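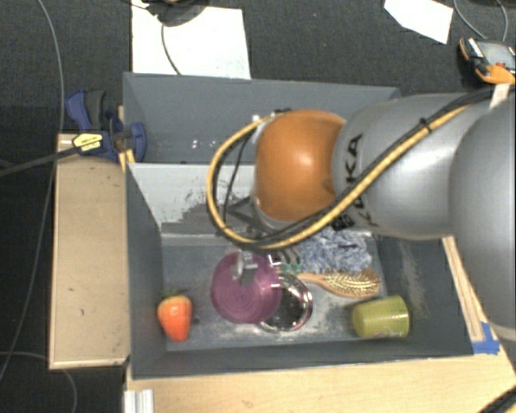

*Roboterarm mit Greifer über einer Kiste mit Haushaltsgegenständen, darunter eine Haarbürste, ein Tuch und ein umgekippter Becher.*

Als **Griff in die Kiste** (engl. *bin picking*) bezeichnet man in der Robotik das Entnehmen ungeordnet liegender Gegenstände aus einem Behälter. Die Aufgabe gilt als Prüfstein für die Frage, ob Maschinen Arbeiten in Haushalt, Lager und Werkstatt übernehmen können. In der Fertigung ist sie für gleichartige Werkstücke seit längerem in Gebrauch. Für gemischte Alltagsgegenstände, wie sie beim Aufräumen einer Wohnung anfallen, ist ein verlässlicher Betrieb ohne Aufsicht bislang nicht belegt.

## Begriff und Abgrenzung

Vom Griff in die Kiste zu unterscheiden ist das Palettieren, bei dem Lage und Form der Ware vorab bekannt sind. Ebenfalls nicht gemeint ist das Abgreifen vom Förderband, obwohl Anbieter beides in Werbeunterlagen gern zusammenfassen. Der Begriff »Haushaltsroboter« ist in diesem Zusammenhang unscharf. Er wird für Saugroboter ebenso verwendet wie für Versuchsaufbauten, die nie in einem Haushalt gestanden haben.

Aufräumen setzt mehr voraus als das Greifen. Der Gegenstand muss erkannt, angefasst, getragen und an einer passenden Stelle abgelegt werden. Wo diese Stelle liegt, ist von Wohnung zu Wohnung verschieden und häufig auch unter den Bewohnern strittig. Viele Veröffentlichungen klammern diesen Teil aus und werten bereits das Umsetzen von einer Kiste in eine zweite als Erfolg.

## Schwierigkeiten nach Art des Gegenstands

Die Schwierigkeit hängt weniger vom Gewicht ab als von Oberfläche, Form und Lage.

**Glänzendes Metall.** Spiegelnde Schalen und Deckel stören optische Tiefensensoren. Im Tiefenbild entstehen Löcher oder Scheinflächen, und der Greifer wird auf einen Punkt geführt, an dem sich nichts befindet.

**Durchscheinende Gefäße.** Becher aus durchscheinendem Material werden je nach Beleuchtung teilweise oder gar nicht erfasst. Liegt ein solcher Becher auf der Seite, kommt hinzu, dass er beim Anstoßen wegrollen kann.

**Textilien.** Ein zerknülltes Tuch hat keine feste Form. Anheben lässt es sich meist ohne Mühe, Falten dagegen gehört zu den Aufgaben, bei denen Vorführung und Alltagstauglichkeit am weitesten auseinanderliegen.

**Flache Scheiben.** Teller und Deckel, die flach auf dem Boden eines Behälters liegen, bieten einem Backengreifer kaum eine Kante. Sauggreifer kommen damit besser zurecht, versagen aber an Borsten und an vielen Stoffen.

**Überlappung.** Liegt ein Teil auf dem anderen, muss die Reihenfolge stimmen. Zieht die Maschine am unteren, verschiebt sich der Rest, und die zuvor berechneten Griffpunkte sind hinfällig.

Auch die Behälterwand ist ein Hindernis. Gegenstände in den Ecken sind für breite Greifer oft nur in steilem Winkel zu erreichen. In der Praxis werden sie deshalb zuweilen zuerst in die Mitte geschoben, was Zeit kostet und in Taktzeitangaben nicht immer enthalten ist.

## Bewertung von Leistungsangaben

Ein wiederkehrender Kritikpunkt ist die Aussagekraft veröffentlichter Erfolgsquoten. Sie beziehen sich in der Regel auf eine feste Auswahl von Gegenständen, oft auf dieselben, mit denen das System entwickelt wurde. Wie oft ein Mensch eingegriffen hat, bleibt vielfach ungenannt.

Der Lagerbetreiber Wedano ließ am Standort Diltthorpe eine Anlage mit 2 Armen erproben. Nach dem Abschlussbericht vom 09.12.2020 mussten Beschäftigte je Schicht im Mittel 11-mal eingreifen, zumeist wegen verklemmter oder doppelt gegriffener Ware. Der Hersteller Trodow hatte zuvor mit einem »bedienerlosen« Betrieb geworben. Im folgenden Januar wurde die Anlage auf 3 Warengruppen beschränkt, sämtlich Kartonware. Von einer Eignung für gemischtes Sortiment ist in den späteren Unterlagen keine Rede mehr.

Für den häuslichen Bereich wird häufig die Vergleichsreihe *Thambiah* herangezogen. Sie umfasst 7 Aufgaben, vom Ausräumen eines Korbes bis zum Zusammenlegen eines Handtuchs. Kein teilnehmendes System schloss alle Aufgaben ohne Hilfe ab. Befürworter verweisen auf die Fortschritte bei den Greifaufgaben. Kritiker wenden ein, dass die Reihe in aufgeräumten Laborräumen mit gleichbleibendem Licht stattfindet und damit gerade die Bedingungen ausspart, unter denen im Haushalt gearbeitet wird.

## Wirtschaftlichkeit

Industriearme sind für den Dauerbetrieb in abgesicherten Bereichen ausgelegt. Ihre Anschaffung rechnet sich dort über die Stückzahl. In einer Wohnung fehlt diese Grundlage: Die Zahl der zu bewegenden Dinge ist klein, der Platz knapp, und Menschen halten sich im Arbeitsbereich auf. Leichtere Arme mit Kraftbegrenzung verringern das Verletzungsrisiko, arbeiten aber langsamer und tragen weniger.

Rechnungen, nach denen ein Haushaltsroboter binnen weniger Jahre die Kosten einer Reinigungskraft unterschreite, setzen meist einen störungsfreien Betrieb voraus. Wartung, Nachschulung und das Aufheben heruntergefallener Gegenstände werden darin selten angesetzt.

## Siehe auch

- Greifer (Robotik)
- Kommissionierung
- Servicerobotik
- Tiefenkamera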